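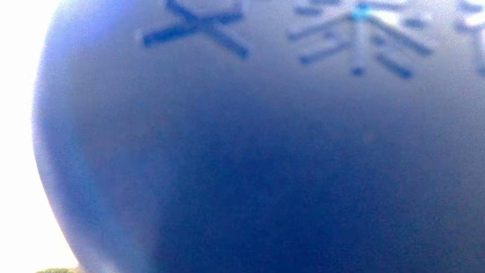

pellworm replied that the wrist view is the last thing to worry about and that I should fix how I'm moving the leader arm first. Fair enough, but I'd like more opinions before I throw away a batch of demos, so I'm moving it to its own thread.

Setup: one follower arm with a two-finger gripper, printed fingers, wrist camera, one fixed camera off to the side. Leader arm is the Kedex kit, same joint layout, no force feedback. Recording goes through Stulia. The task is as plain as I could make it. Pick up the small wooden cube, put it down in a marked spot, open, back off. There are other things on the table so it doesn't learn that the only object is the right one.

I have 25 demos. Trained on those, the arm goes to the cube, hovers, and either closes early or doesn't close at all. What am I doing wrong?

marrowfat_2

Re: Demos by hand or by leader arm?

25 is not many. I wouldn't read anything into a policy trained on that, good or bad. I had the same hovering until I had a lot more, and then it faded without me changing anything else.

pellworm

Re: Demos by hand or by leader arm?

I'll repeat what I said in the other thread. More of the same demos gives you more of the same hovering. If you stop and think above the cube while recording, the arm learns to stop above the cube. The frames where you're waiting all look alike, and the recorded action in them is "stay put". Then in a few of them, for no reason the camera can see, the action is "go down". The policy can't tell which is which.

Watch your own recordings at normal speed and look only at the part just before the grasp. If you can see yourself hesitate, that's your answer.

tinhat_lathe

Re: Demos by hand or by leader arm?

Different view. Why use a leader arm for this? For a single cube I'd put the follower in free-drive and move it by hand. You feel when the fingers touch, you feel the table, and you don't crash the tips into it. I did all my early work that way on a Flunano arm and my grasps were far cleaner than anything I've managed with remote control.

marrowfat_2

Re: Demos by hand or by leader arm?

Your hand is in the camera view if you do that. On the side camera anyway, and on the wrist camera as well unless you hold the arm well back. Then at run time there's no hand and the pictures don't match what it was trained on.

tinhat_lathe

Re: Demos by hand or by leader arm?

You record the joint path by hand, then play it back with your hands out of the way and record the cameras during the playback. It takes twice as long per demo, I'll give you that.

pellworm

Re: Demos by hand or by leader arm?

Twice as long, and you have to put the cube back in precisely the same place for the playback. If it's out by a few millimetres you've recorded a slightly bad grasp and labelled it a good one. I've done it. I wouldn't do it again for anything that sits loose on a smooth table.

tinhat_lathe

Re: Demos by hand or by leader arm?

Draw round it in pencil. It isn't hard.

quernstone

Re: Demos by hand or by leader arm?

Both ways work. I'd say the choice matters less than people in this forum make out.

To the original poster: can you post a wrist view from the approach? With the fingers open and the cube ahead of them, I mean. And tell us exactly what you do in each demo, in order. "Pick up the cube" covers a lot of ground.

sallowfield (original poster)

Re: Demos by hand or by leader arm?

I went through the recordings last night. pellworm is right that I hesitate. In nearly all of them I stop above the cube and line up by looking across at the real arm, then go down. My longest demo is 3,422 frames, and a good part of it is me standing there with the leader arm held still.

My order of work at the moment:

1. Put the follower in its start pose and match the leader to it by eye. Stulia won't start recording if the two are too far apart, so this part is forced on you.

2. Set out the table. The wooden cube goes within reach, the puzzle cube behind it and a whiteboard marker off to one side. I move the cube between demos. The other things I had been leaving where they were.

3. Start recording and bring the gripper in with the fingers fully open. This is the approach quernstone asked for.

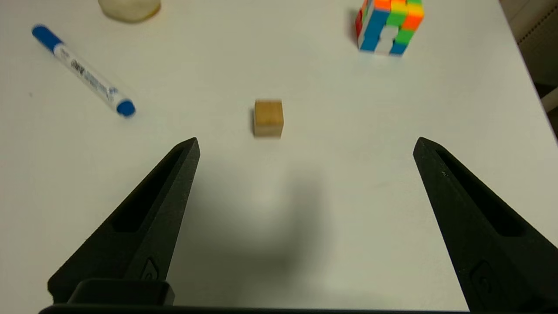 4. Lower until the fingertips are either side of the cube, close, wait for it to settle, lift.

5. Carry it to the spot, lower, open, go straight up, stop recording.

I drive the whole lot by looking at the arm. I've got the wrist camera up on the laptop but I don't look at it much.

quernstone

Re: Demos by hand or by leader arm?

Thanks, that helps. The view is fine. The cube sits between the tips and a bit beyond them and there's nothing in the way, so the camera has what it needs at that stage.

The trouble is your last sentence. You're steering with information the policy doesn't have. From where you stand you can judge the height of the fingers over the table, and the wrist camera isn't much good for that. Try doing a few demos looking only at the camera pictures, both of them. If you can't do the task that way, the arm has no chance. If you can, but it's slow, then you know which camera to move.

My guess is the side camera is too high.

pellworm

Re: Demos by hand or by leader arm?

Agree with all of that. Also move the marker and the puzzle cube between demos. If they never move, it can find its way by them and ignore the wooden cube altogether. You'd see it reach for where the cube usually is.

marrowfat_2

Re: Demos by hand or by leader arm?

I'd hold off moving everything at once. Get it working with the other things fixed, then start shuffling them. Otherwise when it fails you won't know whether it's the grasp or the clutter.

pellworm

Re: Demos by hand or by leader arm?

Then you collect the whole set twice. No thanks.

tinhat_lathe

Re: Demos by hand or by leader arm?

One more on the leader arm. Check the grip on it. The trigger spring on the older Kedex handles is stiff, and people don't close it all the way, so the recorded gripper value never gets to fully shut. Krawczyk used to sell a softer spring that fitted. I don't know whether they still do. Plot the gripper channel on its own and see how far it travels.

sallowfield (original poster)

Re: Demos by hand or by leader arm?

Plotted it. It closes to a different value almost every time, and in four of the demos it starts to close while I'm still coming down. I hadn't noticed. I suppose that's where the early closing comes from.

Plan for the weekend: bin the 25, lower the side camera, drive from the screen only, no stopping above the cube. I'll move the other objects every five demos, which should annoy both sides equally.

Does anyone trim the still frames at the start and end? Stulia has a setting for it but the manual doesn't say what counts as still.

quernstone

Re: Demos by hand or by leader arm?

Trim the start, leave a short bit at the end so it learns to stop. Don't let the software trim the middle. It takes out the wait while the fingers close and then the lift comes too soon.

Don't bin the old ones either. Put them in a separate folder. They're useful to train against later, to see whether the new set is any better.

marrowfat_2

Re: Demos by hand or by leader arm?

The still setting goes by joint movement only and doesn't look at the gripper – at least it didn't in the version I've got. That's why it cuts out the closing.

tinhat_lathe

Re: Demos by hand or by leader arm?

Still say free-drive would have had this done by now.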